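Keyboard cable task: the slipped marker fault
Gallery from the Postach bench, July
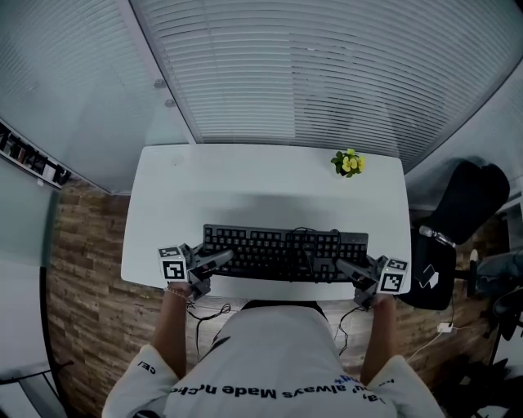 The reply from Londoño came back the same afternoon: check the markers before you blame the software, we lost a month to the same thing. Their bench had been throwing out bad runs too, and they had replaced a cable and reinstalled the tracking package before anyone put a ruler on the mounts.

The photo is from the keyboard station. The operator works with a hand-held gripper in each hand, and each one has a white cube with printed square markers fixed beside it. The tracking works out where the fingers are from those squares. The job is to tidy the cable on a full-size keyboard without dragging the keyboard across the table.

What went wrong

We record in sets of 100 runs. In one set, 12 runs came back with the right gripper's path sitting 6 mm lower than it should have been. On playback, the arm pushed its finger down into the number pad and kept pushing until the force limit tripped. Two keycaps came off and the finger pad tore. The arm was fenced and the stop worked as it should.

Cause

The screw holding the right cube had backed out. The cube could rock when the operator turned a wrist, and it didn't always settle back in the same place. It felt tight if you only pressed on the top, so the morning check missed it. The Skekska tracking log showed no error at all, as the markers were still being read cleanly.

What we changed

Both cubes now have a locating pin as well as the screw. Brikport cut the new brackets for us.

Before each set, the operator touches both fingertips to a fixed block and holds them there for 30 seconds. If either reading drifts, the set doesn't start.

The force limit for playback on this station has been lowered, and the first run of any new set is played back above the keys with no contact.

The 12 bad runs have been pulled from the set. The rest are being checked again against the block reading, and the station stays on recording only until that is done.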